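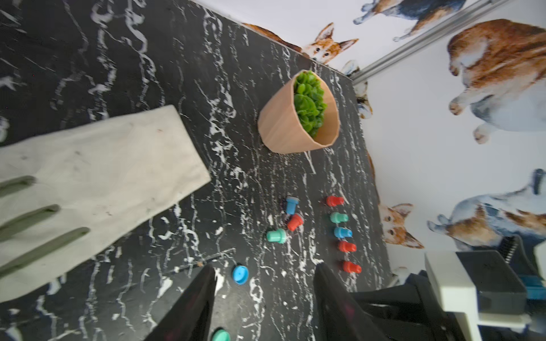
Talk for the sewing guild, Monday night, 7.30 start. Laptop goes on the left of the lectern. Speak slower than last time.

## Opening (2 min)

My name is Tahsin Wijesinghe. I service domestic sewing machines and I teach the beginner classes at Queiroz Fabrics. Tonight is about tension on an ordinary lockstitch machine: what it does, how to test it, and when to leave the dial alone.

Ask for hands: who has turned the tension dial this month? Keep your hand up if you wrote down where it was before you turned it.

## What a balanced stitch is (5 min)

- Top thread and bobbin thread should lock in the middle of the fabric layers.
- Loops on the underside: top thread too loose, or not sitting between the discs.
- Bobbin thread showing on top: top too tight, or bobbin too loose.
- Pass the stitched samples around now. Red on top, navy in the bobbin. Get them back before the break.

Say this twice: a big nest of thread under the fabric is nearly always a threading fault. Rethread with the presser foot UP. The discs are open when the foot is up and the thread can drop in. With the foot down it rides over the outside and no setting on the dial will help.

## Before you touch the dial (8 min)

Order I use at the bench:

1. Take the top thread right out and rethread, foot up.
2. Take the bobbin out, clear the lint from the case, put it back the correct way round.
3. New needle, right size for the fabric.
4. Same thread top and bottom.
5. Sew a test line on two layers of the fabric you're using, not on a bit of old sheet.

Most machines that come to me for "tension trouble" are fixed by step three. I don't charge for the needle.

Story about the Plinirus machine, keep it short. Customer had replaced the spring, the discs and the bobbin case. The thread was coming off a nicked spool. Changed the spool and it sewed fine.

## Adjusting the top (5 min)

- Note the starting number. Pencil on masking tape stuck to the machine is fine.
- Half a number at a time, then sew a test line.
- Label each line on the sample with the setting.
- Put it back to the starting number when the job is finished.

Heavy topstitching thread usually wants a lower number. Fine rayon for embroidery usually wants a lower number too, and people find that odd, so expect the question. Rayon snaps easily.

## Adjusting the bobbin (5 min)

Only if the top won't fix it. The small screw on the case moves the flat spring. Turn it over a dish or a towel, as the screw is tiny and will end up in the carpet.

Quarter of a turn at most. Mark the slot position with a fine felt pen first.

Drop test applies to removable metal cases. Hang the case by the thread and give a small jerk. It should slip a little and stop. Demonstrate with the Dririk case. If it falls straight to the floor it's too loose, and if it doesn't move it's too tight. Drop-in plastic cases don't hang properly, so skip the test for those.

For free-motion work I'd buy a second case and keep it for that. Dab of nail polish on it so the two don't get mixed up.

## Break (10 min)

Tea and coffee at the back. Collect samples.

## Questions likely to come up

- Automatic tension: still needs correct threading. Same checks.
- Oil: only where the manual says. Never on the discs.
- Cleaning the discs: unwaxed dental floss or a folded strip of cotton, foot up, machine off at the wall.
- Sergers: different subject, different talk. Drotico handout is on the table for anyone who wants it.

Finish by 9. Chairs stacked along the side wall, and bring the extension cord home this time.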